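Third week of collecting demos on the two-arm table at Tamasen. Task this month is paper: fold a sheet, get it into an envelope, close the flap. Posting notes as I go.

We have 444 usable episodes so far. Target is 2000 by September. An episode runs from the first touch to both grippers open and clear.

Paper is slow going. A block gives the fingers something to close on, and a sheet lying on the table gives them an edge and that's it. I've been dragging sheets to the table edge and pinching there.

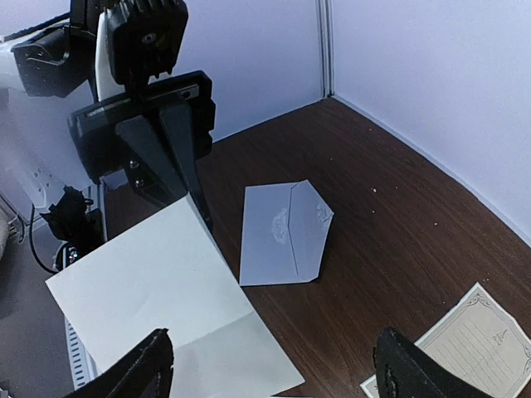
Variety in the stationery is what I'm working on now. The first 200 episodes used one plain envelope and the policy learned that envelope. The pale one with the embossed flowers goes in the set, and so does the cream sheet with the scrolled border. Wood table stays the same for now.

Wrist cameras on both arms, no overhead. Brerkano's set has overhead and I'd like to compare later.

Failed grasps stay in if I recover within the same episode. If I have to reach in by hand, it gets deleted.

Next training run starts at 600. Will post the numbers here, good or bad.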